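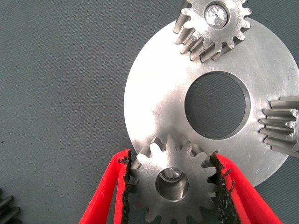 Planet gear at the plate, red fingers fitted. Attached to the original request.

Last updated: 2 October 2022

Ticket: Gear cell, Pirthorpe workshop. Spares and replacement fingers
Raised by: assembly bench
Copied to: purchasing
Status: open, waiting on a budget code (still)

Problem as first reported
The black grip pads on the soft red fingers are fraying along the edges and shedding bits. The gear in the grip is a plain steel-coloured spur gear with square-cut teeth, which is to say a small file, and we are asking rubbery stuff to hold on to it all day. I asked for one replacement set. Purchasing asked whether the fingers were "a consumable or an asset". I said they were being consumed.

Reply from purchasing
Consumables come out of the bench budget. Bench budget for the quarter is 80 pounds. A set of fingers from Hirus is 50, plus 18 delivery, however many sets are in the box.

Bench, update 1
So we can afford one set and a sandwich. Tried the following in the meantime:
- Trimmed the loose black bits off the pads with nail scissors. Looks better. Grips the same.
- Dropped the closing force a notch. Gear turned in the grip on the way to the post. Put it back.
- Swapped left finger for right. No change, but I felt I had done something.
- Wiped the gears down with degreaser. Some help. Degreaser also comes out of the bench budget, it seems.

Purchasing asked if the job could be done without fingers. It could be done with mine, and was for years, and then we were given money to stop doing that.

Bench, update 2
Nustville came back with a quote for a rigid parallel gripper with shaped jaws: 3000, not including the jaws. I had to ring to check that last part. The jaws are "application specific", so we would draw them and they would charge us for having drawn them. Kılıçarslan will do a kit with blank jaws we can cut ourselves, but the lead time runs into March and they want the full amount with the order.

Before anybody signs anything I'd like it noted what the cell is being asked to do.
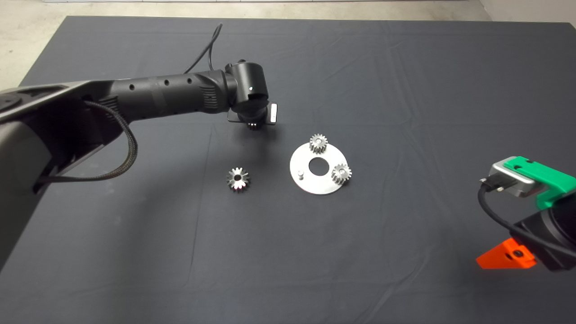
The plate sits loose on the cloth. The spur gears go on at the rim, and each one has to come down on its post more or less square. If the plate shifts, the arm carries on regardless and sets the gear down where the plate used to be. A stiffer gripper will do the same thing with more conviction. What we need first is a fixture to hold the plate still, and a fixture is a lump of aluminium with a recess in it. We have the lump. I am asking for an afternoon on the mill.

Reply from purchasing
Machine time is charged internally. Please raise a separate request.

Bench, update 3
Raised. It has been assigned to me for approval, so that went through quickly.

Also asked: why is there a second arm on the order if the left one does the placing? Fair question. The plan on paper was for the right arm to steady the plate. That program isn't written, and it was costed as "included", a word I would like struck from all future quotes. I would sooner pay for the programming than for a new gripper to go on an arm with nothing to do.
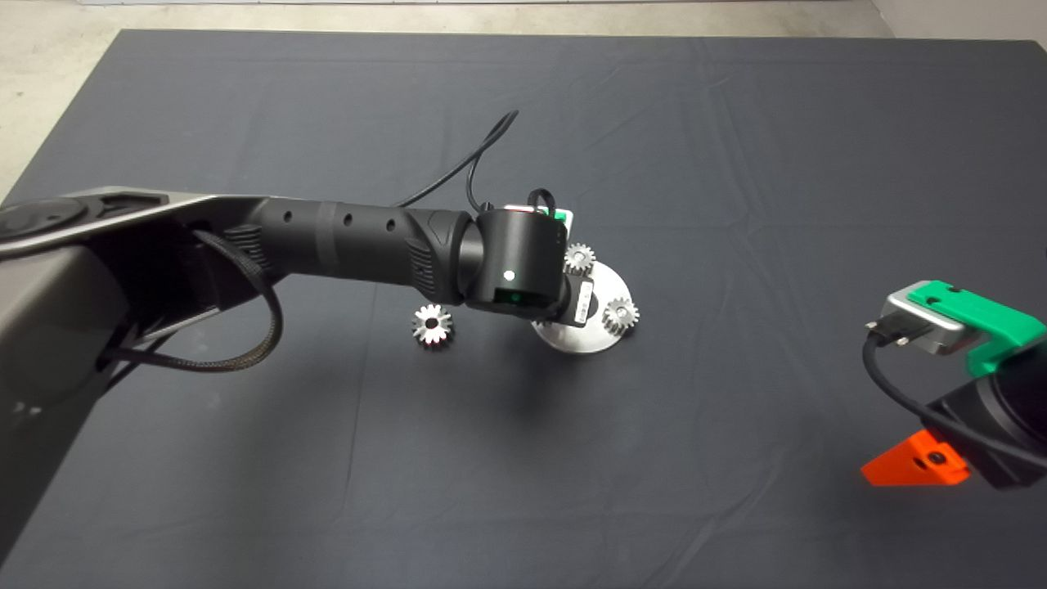
Left arm over the plate, right arm at the edge of the picture, as discussed in update 3.

What I'm asking for, in order
1. One set of soft fingers from Hirus, now, out of the bench budget.
2. A second set on the same delivery, out of anybody else's.
3. Mill time for the plate fixture (approved, by me).
4. Programming for the right arm, quoted as its own line.
5. Nustville and Kılıçarslan both on hold until 3 has been tried.

Purchasing
Items 1 and 3 agreed. Item 2: is this a consumable or an asset?

Bench
See top of ticket. Leaving open.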